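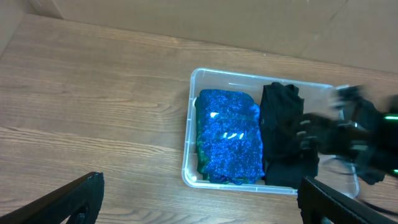 How to Run a Clothes-Packing Demo at Your Robot Open Day

Posted by Pacita Sebastian, 14 October 2024

If you have ever stood next to a two-armed robot with visitors coming through the door and your mouth suddenly dry, this page is for you. We have been putting on the clothes-packing table at the Nokano open day for a while now (we started in March, with a much wobblier version), and people keep writing to ask how we set it up. So I finally sat down with a pot of tea and my notes, and I will try to go through it in the order you would do it, with a few detours, because I am a person who takes detours.

What you will need

A two-armed setup with grippers you already trust. A solid wooden table. A clear plastic storage container with an open top. Some folded clothes in colors that don't match each other. Cardboard for the back of the work area, plus tape. Chairs, if your visitors are anything like ours and bring their grandparents!

Step 1. Set up the table

Stand the cardboard along the far edge first and get it good and steady. Plain tan cardboard is lovely for this. It gives people a calm background to look at and hides whatever you have shoved behind the table that morning. Then wipe the wood down and put the container in the middle of the arms' reach, with its long side running along the table. Kwadwo Nartey, who built our first table, likes to mark the container's corners with pencil so it can go back to the same spot between showings, and I have come around to his way of thinking.

Use a see-through container if you can find one. We tried a gray tub the first time, and the people in the second row spent the whole demo asking each other what was going on inside it.

Step 2. Choose and fold the clothes

Pick at least one thing that is bright. A sparkly blue top will get a gasp out of a seven-year-old from across the room, and it is much easier to follow through the air than something dark. Then add a few black pieces, which are harder for people to tell apart once they are stacked, and make a nice talking point about what cameras find easy and what they don't.

Fold everything by hand before the doors open. Fold it the way you would at home, on a day when you were in a bit of a hurry. Perfect store-shelf folds make visitors suspicious, and a rumpled corner here or there gives you something to talk about.

Step 3. Lay the pieces out

Put the bright things on the left of the container and the black ones on the right, so each arm has its own side to work from. Keep them close in, but leave room for the fingers to come down. The stretch of table in front of the container should stay clear, and that includes your coffee.
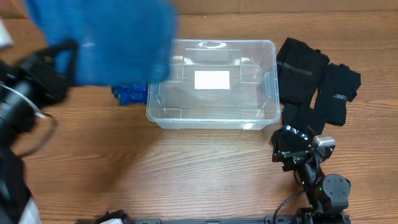
Before anyone comes in, run the whole sequence twice at the speed you plan to use. We allow 10 minutes for this. Look at the cables while the arms move, especially where they loop near the wrists, and have one person at the stop button the entire time. At our place that is usually Ville Suominen, who will not be drawn into conversation while he is doing it, however nicely you ask.

Step 4. Talk people through it

Start talking before the arms start moving. Tell your visitors which piece you would like packed first and let them guess which arm will go for it. Then hush. I used to chatter straight through the first pick, until Maysoun Qaisi kindly pointed out that everyone was watching me instead of the robot.

If a piece slips or lands crooked, say so cheerfully and carry on. Somebody will ask if it can fold a fitted sheet. (I can't fold a fitted sheet either, and I tell them that.)

Step 5. Reset for the next group

Wait until both arms are parked and Ville, or your Ville, gives the nod. Take the clothes out, give them a shake, fold them again and lay them back in their places. We keep each group to 22 people and leave a gap between showings for refolding, and I would not cut it any shorter. By the afternoon your sleeves will have lost all their manners.

Children love to help with the refolding, so let them do it at a separate table and carry the finished pieces over yourself.

If you try this at your own open day, do write and tell me how you laid out your table. I am still trying to decide where to put the chairs.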